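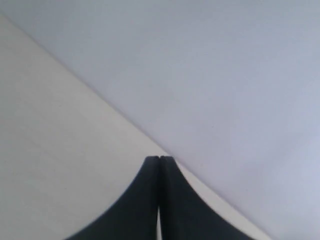
**Sultis two-finger kit with the Jimumine wrist camera: worth the bundle price?**

**flange_offset** (original post)

Prirkar sells the Sultis gripper as a bundle now: actuator, mounting hardware, one pair of black fingers, and the Jimumine wrist camera with a bracket and cable. I'm looking at it for a bottle sorting cell. Mixed empties, light, mostly PET, presented lying down on a flat surface. The listing gives 124 mm of stroke and not much else.

Questions before I order:

- Does the camera keep the fingertips in view through the full stroke?
- Are the stock fingers stiff enough for thin-walled bottles?
- Is the bundle a better buy than the parts separately?

---

**mid_seam**

Running this bundle since October on a small arm.

1. Tips closed, yes. Closed tips land near the middle of the view, which makes checking the zero position easy. Fully open, you lose the outer part of both fingers. Not a problem for picking, but you can't verify full open from the camera alone.
2. Stiff enough. An empty bottle gives before the fingers do.
3. Depends on whether you'd buy the camera anyway. I wouldn't.

The focus is fixed and set for something past the tips. Finger edges come out soft. If you plan to measure anything from the finger outline, budget time for it.

---

**deadband_22**

> Stiff enough.

Disagree. The fingers are fine in the closing direction and poor sideways. Grab a bottle off its center of mass and it rotates in the grip. I went to the Đorđević padded fingers and the rotation mostly stopped. They add 132 g to the pair, so redo your payload settings.

Also, the manual that ships with it covers the previous bracket. The hole pattern doesn't match. Prirkar support sent me the right drawing on a Monday morning, after I had already drilled a plate.

---

**mid_seam**

132 g at the wrist for a job where the part weighs next to nothing seems like a bad trade. Fix the grasp point first. If the planner picks mid-body, stock fingers will hold an empty.

---

**deadband_22**

If the planner picks mid-body. With a crumpled bottle or a few ml of liquid left in it, mid-body is the wrong point and you find out after the lift.

---

**flange_offset**

Ordered the bundle with stock fingers. Delivery took 15 days. On the bench now.

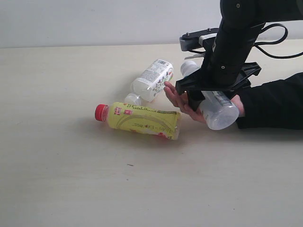 *Photo: flange_offset. OK to reuse with credit.*

Notes so far:

- Fingers fit across the middle of a clear bottle with the cap above the grip and the base below. I keep a hand under the bottle during setup until the force limit is set.
- Camera cable needs slack. Mine loops well out to the side of the arm, and I want a clip on it before running the wrist joint through its range.
- The finger cut-outs let you see part of the bottle through the grip - useful for checking seating by eye from outside the arm.
- Glossy tabletop was a poor choice with clear PET. The labeled bottles segment cleanly, the clear one much less so. Will try a matte dark mat.

I ran 20 picks at the default force with bottles lying down. No drops on the labeled ones. The clear ones rotated twice in the grip, so deadband_22 has a point, though both were picked closer to the neck than I intended.

---

**mid_seam**

Both off-center picks, then. That's a vision problem.

---

**deadband_22**

It's a gripper that needs perfect vision. Call it what you like. Try the same picks with something grippy taped inside the tips before you spend money on either fix.

---

**pallet_rat**

Is the camera cable the locking connector or the old push-fit? My push-fit version dropped frames whenever the wrist turned quickly. Prirkar listed both under the same part number for a while.

---

**flange_offset**

Locking. No dropped frames yet, but I've only run it slowly.

On price: the camera and bracket together are most of what you pay over the bare gripper. With your own camera and a printer for the mount, buy the gripper alone. I wanted a bracket that was already square to the fingers, and this one is. Keeping it.

Tape goes on the tips tomorrow. I'll post the pick counts with the force setting next to them.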